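Chapter 11
Teaching by Showing: Hand Guiding and Remote Control

31 Jul 2024 – by the Fludier course team
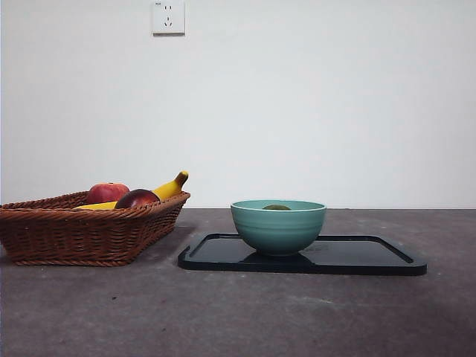
p. 288

Suppose you want a robot arm to move fruit between a basket and a bowl. You could write a program that lists every joint angle, and for a single piece of fruit in a fixed spot that would be a fair way to work. Put the fruit in a deep basket with a flared rim, let the pieces lean on one another, and the list of angles stops being useful. A banana lying behind an apple has to be approached from a different side than the apple does. Most people can do this without thinking and would have trouble writing down how.

This chapter is about getting that skill into a robot by showing it. A person carries out the task through the robot, the robot's motion is recorded, and the recording is used later, either played back as it stands or used with many others to train a controller. One complete recording, from the start position to the finished task, is called a demonstration.

There are 2 main ways to give a demonstration. In hand guiding, the arm's motors are set to hold up only the arm's own weight, and the teacher takes hold of the wrist and moves it. In remote control, the teacher moves something else – a joystick, a handheld controller, or a smaller copy of the arm – and the robot follows. Section 11.2 covers the first and Section 11.3 the second.

Hand guiding is quick to learn. The teacher feels the weight of the arm and feels contact when the fingers meet the rim of a bowl. Its main drawback is that the teacher's hands and sleeves get into the camera view. A controller trained on such pictures may learn to depend on a hand that will not be there later.

Remote control keeps the teacher out of view, but there is a small delay, and on many systems no sense of touch. New teachers tend to press too hard on the table or close the gripper too early. In the Magalhães exercises at the end of this chapter you will record the same task both ways and compare the paths.

The layout matters as much as the method. The fruit task uses a wicker basket on the left, a black tray to its right, and a teal bowl on the tray. The gap between basket and tray is narrow, so the path from one to the other is short, but the arm must still lift high enough to clear both rims. Glossy fruit and a glossy bowl throw highlights that shift when the lights change, and the low fruit in the bowl shows only its top. Note such things before recording starts. If the basket is moved between demonstrations, write down that it was moved.

A demonstration also needs a clear beginning and end. Decide where the arm starts, what counts as finished, and what to do with a dropped piece. The Erkby lab sheet, used throughout this book, has a line for each. Keep failed demonstrations in a separate folder and label them. They are used again in Chapter 13.

Before you read on, you should be comfortable with joint angles and tool coordinates (Chapter 4) and gripper types (Chapter 9).

611 views | 19 comments | Share

Related chapters
Chapter 9: Grippers and Grasping
Chapter 10: Cameras Above and Beside the Table
Chapter 12: From Recordings to a Controller
Chapter 13: Learning from Failed Attempts
Lab manual: Setting Up the Prustia Practice Arm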